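About Nandden

Hi, I'm Teguh Lumbantobing, and I started Nandden because I kept losing arguments with my aunt about what a judge had said. She'd read one version of a ruling on her phone, I'd read another, and neither of us had seen the ruling itself. So one evening I went and dug it out of the court's website (a scan, sideways, no page numbers) and read it to her over the phone. It took ages. She still thought she was right, and on one point she was!

We're a small news service that covers courts and public orders – the kind that change what people can do on an ordinary day. Bans on street music, limits on when a market may open, rules on who can hold a procession and where. Big outlets give these stories a few lines and move on. We stay with them, read the whole order, and tell you what it says, who asked for it, and when it runs out.

I used to be a subeditor at the Grakham Courier, where I spent 14 years cutting other people's court reports down to fit under an advertisement. I liked the work a lot. I also noticed that the part I cut was nearly always the part readers wrote in about. Does this apply to my street? Can I still have my wedding there? That sort of thing.
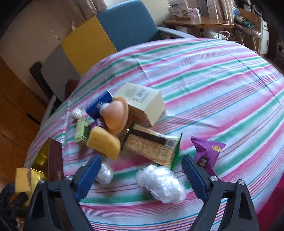
Page last changed: September, by Teguh

How we work is pretty simple. We read the filings, we go to the hearing if the public is let in, and we call both sides before we publish. If somebody won't talk to us we say so and leave it there. When an order is being appealed, the story stays open and gets a note at the top each time something moves. Some of those notes are very dull ("hearing put off again") but people do check them, and I'd want to know too if it was my shop.

Every story links to the order it's about. If there's no public copy, we'll tell you how we know what's in it. Translations are done by people, and a second reader goes over them against the original before they go up. We've had one bad slip that I still think about, where "suspended" went out as "dismissed" for most of a morning. The correction is still on the page and it's staying there.

Our weekly email is called Skedus and goes out on Friday at lunchtime. It has 3000 readers, most of whom found it through a friend, plus a fair number of law students who I suspect are skipping the long version of their homework. It's free. The money comes from 700 paying members and from Zeleke, the training side of the business, where we teach local reporters how to find their way around a court registry. Members don't get a say in what we cover, though they do send plenty of suggestions, and quite a few turn into stories.

We don't run opinion columns. I have opinions – ask my aunt – but they don't go on the site.

If you've got an order, a notice or a letter from the council that you can't make sense of, send it over. We can't give legal advice, and we can't answer everybody, but we do read what comes in. Corrections go to the same inbox with "correction" in the subject line, and those get opened first.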